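4.2 How households talk about "enough"

We had expected, perhaps a little naively, that people in Hurodthorpe and Evness would describe their weekday cooking in terms of recipes. They very rarely did. Across the 349 diary entries we kept for analysis, the word that came back again and again was "enough" — enough for tonight, enough to stretch into lunch, enough that a hungry neighbor could be fed without any fuss. Families in Evness, where the nearest large store is in Clarside, tended to plan further ahead, and their entries from December are full of soups and stews made with an eye on the freezer.

Vegetables have a special place in all this. They were the food most often bought with good intentions and, sadly, the food most often thrown away, and several of our 20 diary keepers wrote about that with real feeling. One parent described peppers as "the thing I buy when I'm feeling hopeful," a phrase we have grown very fond of (see Figure 3).
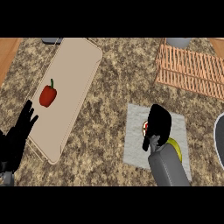
Figure 3. A red bell pepper on a cutting board.

Hope of this kind deserves to be taken seriously in any account of food waste. A shopper who picks up fresh produce is making a small promise about the week to come, and our diaries suggest that late shifts and tired children are what usually get in its way. We return to the matter of working hours in Section 5.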